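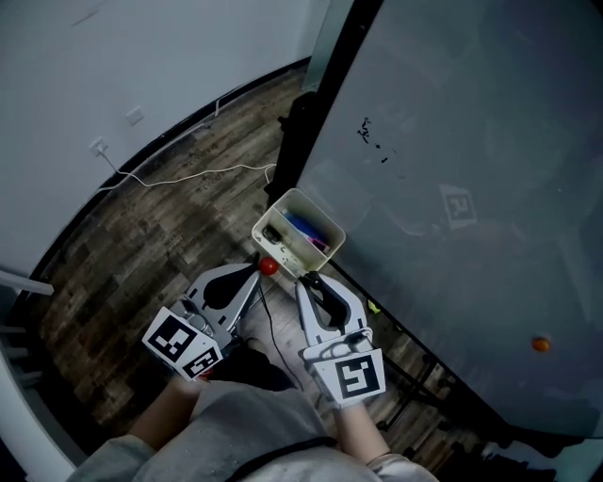
The small white bin, mid-shift, next to the gray table.

I own one small white plastic bin. It is supposed to be for the bathroom, where it was going to hold cotton balls and make me the kind of person who has cotton balls. Instead it has become the place where everything goes when I lose my nerve about throwing it out.

Today's haul includes something blue, something pink and purple, and a dark thing by the rim that I have decided not to investigate. There are also specks. The specks have been with me since December and I no longer expect them to leave.

The plan was to clear the gray table by lunch. I bought it from Starna because the Kurdale, the one I really wanted, was 1,499 dollars before delivery, and for that money I'd expect it to wipe itself. The cheap one does not. Its top shows everything - crumbs, fingerprints, little black bits that might be pencil lead or might be breakfast. It also has a very slight lean toward the window, so anything round sooner or later goes for a walk. There's a small orange ball up there now, near the edge, thinking about it.

Then there is the floor. I like my floor, which is brown and gray planks and forgives a lot. What it does not forgive is the white cable, which comes out of the wall and wanders across the room like it's looking for a bathroom. I bought 4 cable clips from Miladance last winter. I have located 2. Under the table there's a yellow-green something as well, and I've walked past it often enough that it probably counts as decor.

I did read the Hjaltadóttir book on tidying, or the first 90 pages of it. She wants you to empty one container completely every evening before you sit down. I have tried this. What happens is that I empty the bin onto the table, look at what came out, and put it all back in the bin by bedtime.

Next weekend I'm doing the closet.

Posted 8 February 2019 in Home, Complaints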